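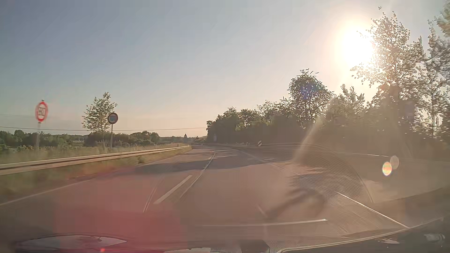 Low sun on the morning commute, how do you cope?

plukine42
Sun 11 April
I started a job in Dunleavy last month and drive the Prullside road both ways. For about 13 minutes each morning the sun is right at windshield height. The visor doesn't reach low enough and I'm short, so raising the seat only helps a little. Is there something better than squinting?

Wekus
Clean the inside of the windshield. People wash the outside and forget the film on the inside, and that film is what lights up. Use glass cleaner and two cloths -- one damp, one dry. Check your wiper blades too. Polarized sunglasses helped me, but some dashboard screens go dark behind them, so try a pair in your own car before you pay.

slowlane7
leave later

hatchback_dad
Leave more room in front and turn your headlights on. If you can't see, the driver behind you can't either. I had the same trouble in October and shifted my start time by half an hour. Ask your boss, mine didn't mind.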